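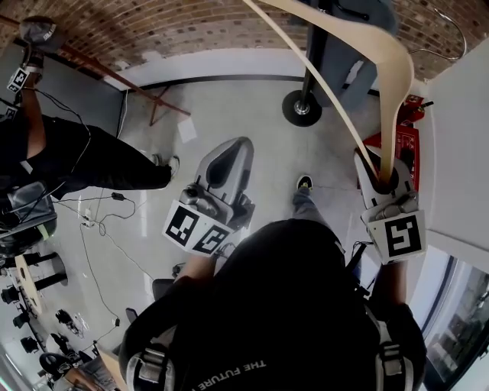 Unit 4 of the course concerns the handling of long, flexible parts between the bench and the point of assembly. A part of this kind behaves differently from a rigid board of the same length. When held near one end, it takes up a curve of its own, and the free end may travel well beyond the reach of the person carrying it. The tan strip held near its lower end, rising in a tall arch, shows the shape to be planned for. Students should allow for the height of the arch as well as its length when choosing a route across the room.

Grip. Hold the part close to the end and keep the fingers closed until the far end is supported. A grip nearer the middle lowers the arch but leaves two free ends to watch — it is generally preferred for parts carried by one person through a doorway.

Floor and footwear. Closed shoes are required in all sessions. Tiled floors must be swept before practical work begins. Bags and loose straps should be fastened close to the body.

Working in pairs. The second person stands to one side, clear of the curve, and calls the position of the free end. The partner carrying the part does not turn until the call has been answered. Pairs exchange roles after each pass.

Storage. Curved parts are laid on edge in the Cirkham rack, with no more than 12 to a shelf. Parts showing a split or a raised edge are set aside and entered in the log before the next group arrives.

Preparation for the practical. Read pages 11 to 14 of the course reader and bring the completed route sketch. Gunnlaugur Oddsson will supervise the practical; questions about the written report should be addressed to Despina Raptis. Reports are due at the end of June.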